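Gindley House residents mtg, Monday, common room
Started 7:40, quorum ok (18 units)

1. Last minutes
Agreed. One fix, the Votthorpe lease ends in June, not May.

2. Mosquitos
Still bad on the ground floor, worst near the bins. Screens quote from Unnithan came in at $38 a window, too much for now. Plan is plug-in repellents with liquid refills in shared rooms first. Questions on smell, and on kids getting at the bottles. Refills to go on the top shelf of the supply closet.

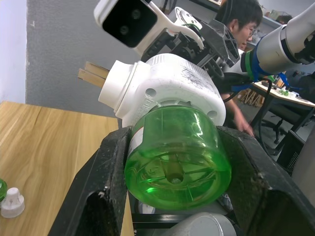
Motion to spend up to $40 on refills, passed. Review in June. Somebody to empty the planter saucers out back, standing water again.

3. Power strips
Long talk. Floor strips getting kicked and mopped around. Proposal, hang them on the wall from stick-on hooks, no drilling (lease).

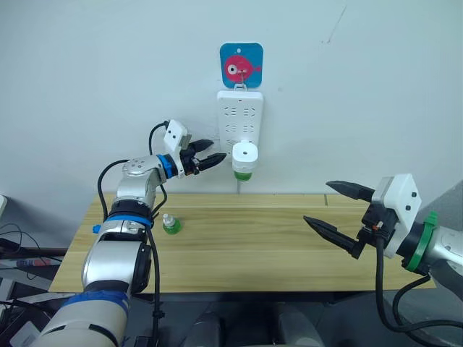
Worry about weight once a plug-in is on it. Some want screws, landlord has to say yes first. Ask Votthorpe in writing. Hooks ok in the meantime, check them weekly, no heaters on any hung strip. Extra hooks from Fliltine, pack of 20.

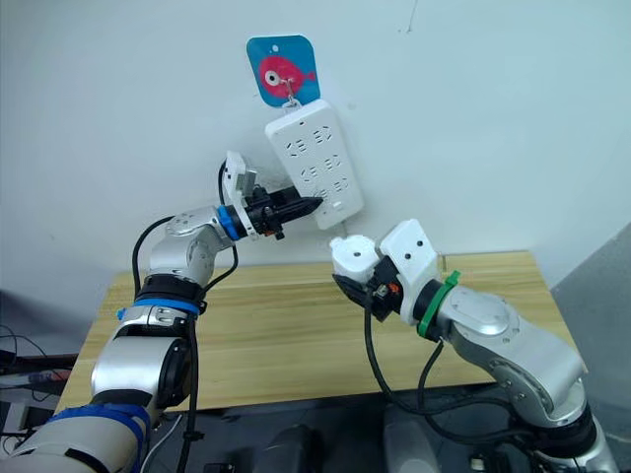

Power strip on the fish hook

Vote 14 for, 3 against, one abstained. Strip to hang straight if posible, second hook if it tilts.

4. Walls and scuffs
Repaint put off again. Try the eraser sponges first, test a small patch behind the door. Same for the scuffed white stuff, no bleach please.

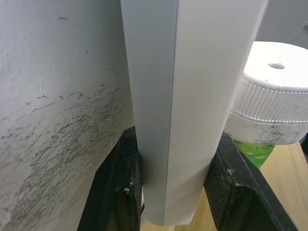
Paper scraps and packaging go in recycling, not left on tables. Reminder to go up on the notice board.

5. Other
Laundry key still missing. Bike rack moved to next time, ran out of time.

Closed 8:50. Next mtg same room, bring own chiar if you can.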